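FOR IMMEDIATE RELEASE

December 16, 2008

Hundard Opens Folding Counter for Work Clothes at Stenero Street Laundry

Hundard, the neighborhood wash-and-fold service, has added a folding counter for dark work clothes at its Stenero Street shop. The service started as a trial in November and is now open to all customers, with no sign-up and no minimum order.

The counter handles trousers, shorts, jackets and other everyday work garments in black and navy. These make up a large share of what comes through the door on Stenero Street, where many customers work in kitchens, warehouses and delivery. Until now their clothes were folded at the same station as towels and bed linen, and customers often told the shop that lint was the result.

Dark clothing now has its own table. Each order is folded by garment type and stacked on the wood before it is wrapped. Trousers and shorts are laid flat and folded lengthwise first. Tops are folded to a square.

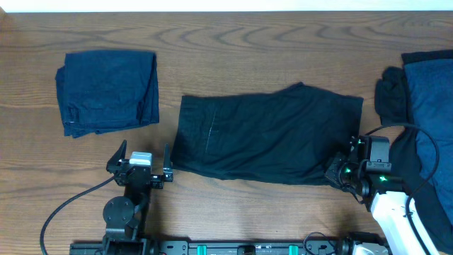
Dark garments on the wooden folding table, Stenero Street.

"People drop off five or six black things and they want them back looking like clothes," said Anselmo Lins, who manages the shop. "A flat table with nothing else on it does most of that. We tried it in the corner by the dryers first and it was too tight, so we moved the linen carts out and gave the whole wall to it."

The trial took in 300 orders. Hundard used that time to settle on one folding method for each kind of garment, and the same method is now written up on a card kept at the counter. Customers who want their clothes folded another way, or hung, can say so at drop-off and it will be noted on the ticket.

Garments with trim are folded separately from plain ones. Reflective strips can crack when they are creased hard in the same place week after week, and the shop's method keeps the strip on the outside of the fold where the garment allows it. The staff will also turn a garment inside out on request. Items with loose trim or an open seam are set aside and the customer is called before anything further is done - Hundard does not do repairs, but can pass pieces on to the tailoring shop Van der Merwe, two doors down.
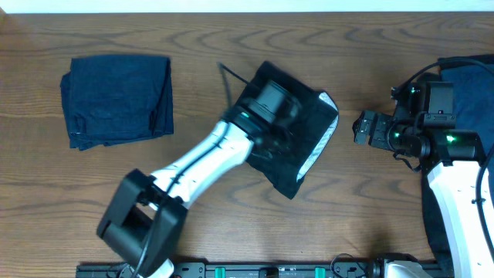 Natanael Falcão said he had been folding his own work things on top of the dryer for years and was glad to give it up, though he would like to see the counter open earlier in the morning. He added that his jackets now fit on the shelf in his locker, and they never did before.

Hundard is looking at earlier hours for the new year and will post any change on the shop door. For now the counter keeps the same hours as the rest of the shop.

Prices are by the bag. A small bag is $5 and a large bag is $12, wash and fold included. Customers who wash at home can bring in clean, dry clothing for folding only at $2 a bag. Orders left before noon are ready the same day in most cases. Orders left after noon are ready the next day by closing. Bags weighing more than 40 pounds should be split in two.

The shop asks customers to do a few things before they drop off:

Empty all pockets, including the small inside ones.
Close zippers and hooks.
Keep dark work clothes in a separate bag from towels and bedding.
Write a name on the bag tag, not on the bag.
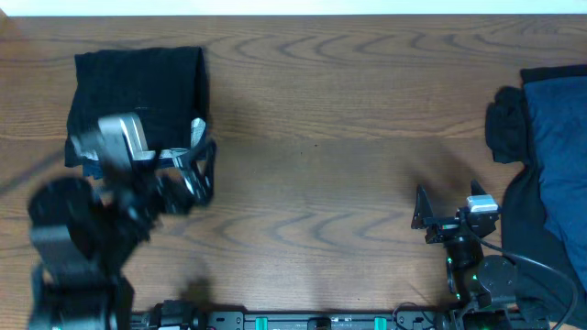 Black fabric on the table at the folding counter.

Finished orders are wrapped in plain brown paper and held on the shelves behind the register for 30 days. Delivery within the Osutden district is available for large bags and is arranged at the register when the order is left. There is no delivery for folding-only orders at this time.

Questions about the service can be put to the staff at the counter during opening hours. Press questions should be addressed to Anselmo Lins at the Stenero Street shop.

About Hundard

Hundard is a wash-and-fold laundry serving homes and small businesses. Its services include washing, drying, folding and table linen for restaurants.

###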